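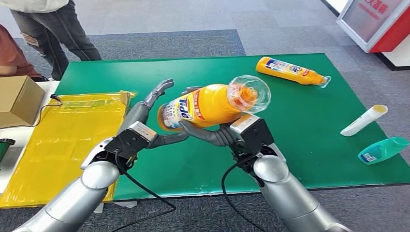
My old laptop decided last month that its C: drive was full, and it chose to tell me this at the exact moment I was trying to save a spreadsheet. The drive holds 233 GB once Windows has taken its cut, and I do not own 233 GB of anything worth keeping. I have photos, tax forms, and a folder called "New Folder (4)" that I am afraid of. I have since spent three evenings moving things off that drive with the care of two robotic hands holding a bottle over a green mat, and I'd like to write down what worked before I forget it and have to do this again in December.

First stop was Settings, then System, then Storage. Windows gives you a colored bar and a list of what's eating the space. Mine said "Other," and then, when I clicked on Other, it said "Other" again in a slightly smaller font. Thanks.

So I did the boring things. Temporary files got me a few gigs, most of it leftovers from the last big update. Before you tick every box on that page, look at the one marked Downloads. It sits in there with the junk as if it were junk, and if you check it, your Downloads folder gets emptied. I keep half my life in Downloads. I know I shouldn't. Hanne Ravn, with whom I used to share an office, lost a whole lease agreement that way and still brings it up at lunch.

Next was the hibernation file. If you never hibernate your machine (I never have, on purpose anyway) you can open Command Prompt as administrator and type:

powercfg /h off

Press Enter. It says nothing at all, which I found unsettling, but the file goes away. You also lose Fast Startup, so booting takes a bit longer. I use the time to find my glasses. If you regret it, the same line with "on" at the end puts it back.

At this point I had enough room to save my spreadsheet, and a sensible person would have stopped.

I downloaded a disk viewer called Grotora instead. It draws your whole drive as a pile of rectangles, big files being big rectangles, and it's the most useful thing I've installed in years, in spite of a settings screen that looks like a tax audit. One rectangle took up a good quarter of my screen. It was 65 GB of backups from a phone I traded in two phones ago. The backup program is called Bistari, and I had uninstalled it ages back. It took its icon and left its luggage.

The folder wouldn't delete. "You need permission from Administrators to make changes to this folder." I am the administrator. I am the only person who has ever touched this computer, apart from one cat. What fixed it was right-clicking the folder, then Properties, Security, Advanced, and hitting Change next to the owner's name at the top. Type your own user name, click Check Names, OK, and tick the box about replacing the owner on subcontainers and objects. Miss that box and you'll own the outside of the folder and none of the inside, and I did miss it, twice. You may have to go back into Security afterward and give yourself Full control as well. Please only do this on a folder you recognize. Doing it to the Windows folder is how people end up paying other people.

It still complained that 315 files were in use. A restart took care of that. It usually does, and I usually try it last.

A reader, Chun-hung Lau, wrote in after my last storage rant to ask why I don't just move Documents and Pictures to a second drive. Fair point, and it's easy enough: right-click the folder, Properties, Location tab, Move, pick a new spot, say yes to moving the files. Make a proper new folder on the other drive first and point it there. If you pick the bare drive letter, the entire drive becomes your Documents folder, and getting it back out is an evening I won't describe. My second drive is the external one I named Mok, for reasons lost to history, so I've moved Pictures only. I don't want my Documents vanishing each time I bump the cable.

Still to do: the mail archive, which has 649 unread newsletters in it from a shoe store in Dremthorpe, and New Folder (4). I opened it last night. There's a New Folder (5) inside.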